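Right, I've been asked three times this month what our house rules are for the arms, so I'm putting them in a thread. Pinch whatever's useful (1/9)

Rule one is speed. New task, new person or new gripper fingers, you start slow and stay slow for the first 28 runs. Yes, all 28. Yes, even you, Atif (2/9)

Cables next! Leave enough slack for the wrist to turn all the way, then check nothing can snag on the base. Kalkidan Tamiru wrote that one and she's dead strict about it (3/9) 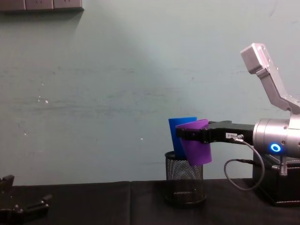
Hands stay off the table while the arms are live. If something falls over you stop, THEN you pick it up (4/9)

We log every run, bad ones too. We're at 2,214 on the Trutow job and I'd bin the lot before I'd trust a log with only the good ones in it (5/9)

Nobody works the arms alone after 4. People get tired and start skipping the checks, me included (6/9)

Stop button within reach of whoever's running it. Reach means sitting down, arm out, no leaning (7/9)

Still arguing about whether a changed cable means starting the 28 again. I say yes, Atif says I'm being daft (8/9)

If your place does it differently do tell me, I'm rewriting the sheet in January and it's already too long (9/9)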